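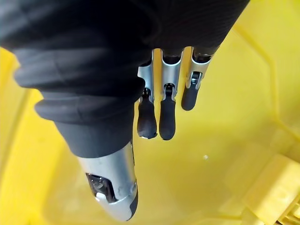 Yellow bins: defend yourselves

pullholm_dad
Joined June
We're redoing the mudroom and my wife has ordered 4 bright yellow plastic bins for hats, gloves and whatever else the kids shed at the door. I wanted gray. I was told gray is what we already have on the walls, the floor and my side of the closet. Does anyone live with yellow bins and still like them?

Solange Araújo
Yes. Black gloves go into a dark bin and are never heard from again. In yellow you can find the second one before the bus leaves. I have had mine five years and would buy them again tomorrow.

rengifo77
Counterpoint: yellow shows every smear of mud. Mine looked like a crime scene by the second winter. Gray hides it, which I realize is a polite way of saying I don't wash bins.

Solange Araújo
You could wash the bin.

rengifo77
I could do a lot of things.

Stavros Deligiannis
Color is the least of it. Get the depth right. We bought deep ones from Namora and everything at the bottom belonged to a child two sizes ago. I pulled out a ski mitten last month and had to ask whose it was. Shallow bins, one per person, name on the front.

hanent_k
Disagree with Stavros on one per person. We tried it and my son's bin held his things, his sister's things and a potato. Sort by type - gloves in one, hats in one, and a third for things with no partner.

Stavros Deligiannis
A bin for things with no partner is a trash can with a longer schedule.

hanent_k
I got two matches out of it this year, thank you very much.

pullholm_dad
So, to sum up, yellow is fine if I wash it, and I should return all of them for being too deep. She says they were $40 for the set and are staying. Would a folded towel in the bottom help with the depth?

rengifo77
For a while. Then you'll be looking for the towel.

Solange Araújo
Try it. Make it a dark towel.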